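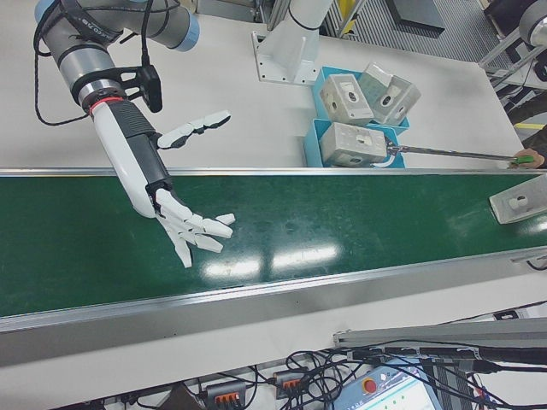 New house rules for shared robot cells at Plasau site

Luvmont has put new rules in force for people who work close to robot arms and conveyor belts at its Plasau site. The rules started in April and apply to every cell where a person may put a part in, take a part out or move a part while the equipment has power. Until now each team had its own list, and the lists did not agree with each other.

The document is 21 pages long and was prepared by the site's safety office together with the engineers of Zornora, the company that installs most of the cells. Khurram Zaidi, who leads the safety office, said that the work took much longer than planned.

"We had good rules for fenced machines, and we had good rules for tests in the lab," he said. "The cells in between were a problem. A person stands at the table, the arm is one step away, and two people can have two different ideas of what is allowed."

The main rule concerns hands. No one may reach by hand into the space of an arm during a run. If a part must be moved, the worker uses a reacher tool with a long handle and stays outside the marked line. If the tool is not enough, the cell must be stopped first, and the worker must wait until the cell lead has said "clear" in a loud voice. A nod of the head is no longer accepted.

The second group of rules is on stopping the machine. The teach pendant must have a fixed place in each cell, with the emergency stop facing up and nothing lying over it. One person is named at the start of each shift to stay within reach of it. This person may not load trays or answer the phone at the same time. In cells with two arms, one stop button must stop both arms and the belt. Zornora has tested this in all shared cells, and three of them needed new wiring.

Speed is also limited. When a person is inside the yellow zone, the arm may not move faster than 200 millimeters per second. Outside the zone the normal program speed is allowed. The belt has to stand still while a new hand or gripper is being mounted, and after mounting, the first cycle is always run without parts.

There is a longer chapter about cables, which several teams had asked for. Cables on the arm must be tied so that they cannot catch on the wrist in any position of the program. Cables on the lower shelves must be labeled at both ends, and loose ones have to be removed or fixed within one month. Mr. Zaidi said this part will be checked last – "we know how the shelves look, and we want to give people time."

Before the new rules were written, the safety office read through 526 short reports that workers had sent in over two years. Most were about small things, such as a dropped part or a stop that came without a clear reason. No serious injury was in the reports. The most frequent remark was that people did not know who was in charge of the cell after a shift change, and for this reason the name of the cell lead must now be written on a board at the entrance.

All operators will get a half-day training. Visitors and students may enter a cell only together with a trained person, and they may not hold the pendant.

Luvmont's second site, in Gebru, will begin with the same rules after the summer break. It has older arms without a speed limit function, and the engineers are still discussing whether to change the controllers or to put fences back around those cells. Comments on the text can be given to the safety office until the end of the training period.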